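Nanwood Community Boards > Health & Pharmacy > Refill rules at Stakgate

osmanridge54
Has anyone else been told they can't get the 90 day fill on blood pressure meds anymore? I've used the Stakgate on the Rekach road for years and never had trouble. Now the girl at the counter says 34 days is the max and I have to come back every month. My copay is $10 each time, so you can do the math.
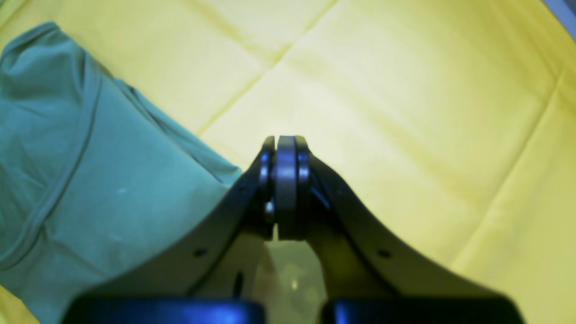
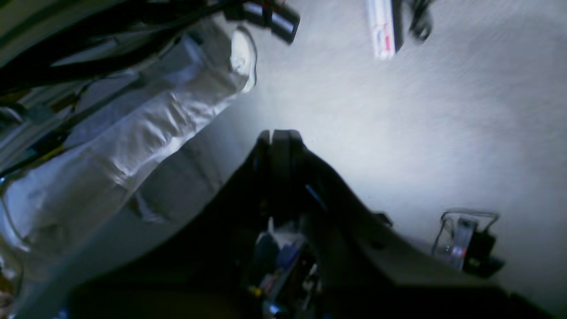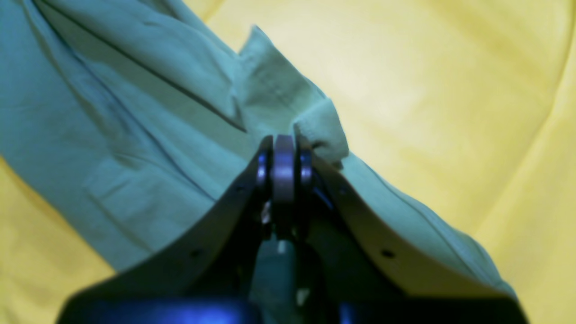

Page 2

pillbox_mom
Same thing happened to me in June! They told me it was the insurance, the insurance told me it was the store, and I spent my whole lunch break on hold. I ended up switching to mail order and it's been fine — one box every three months and I don't have to find parking.

tallgrass
It IS the insurance. Stores love a 90 day fill, why would they want you in line more often? Call the number on the back of your card and ask if your plan changed its "retail supply limit." Use those words.

osmanridge54
I did call. They said the plan allows 90. That's why I'm so mad lol

rx_counter_gal
I work at a different pharmacy (not Stakgate) and you could both be right. Sometimes the plan allows 90 but only at certain stores, and the person on the phone doesn't check which one you go to. Also look at how the script was written. If your doctor wrote it for 30 with refills, a lot of places won't combine them without asking first.

tallgrass
OK, fair, I forgot about the store list thing. I still say it starts with the plan.

pillbox_mom
Mail order, I'm telling you.

kettle_on
Mail order is great until your pills sit in a hot mailbox for 2 days. Not for me. I want to talk to a person when they switch my generic and the pill is a new color.

osmanridge54
Just checked the bottle and it says qty 30 — so maybe it is the script. Calling the doctor's office in the morning. Do I need an appointment for that or can the nurse do it?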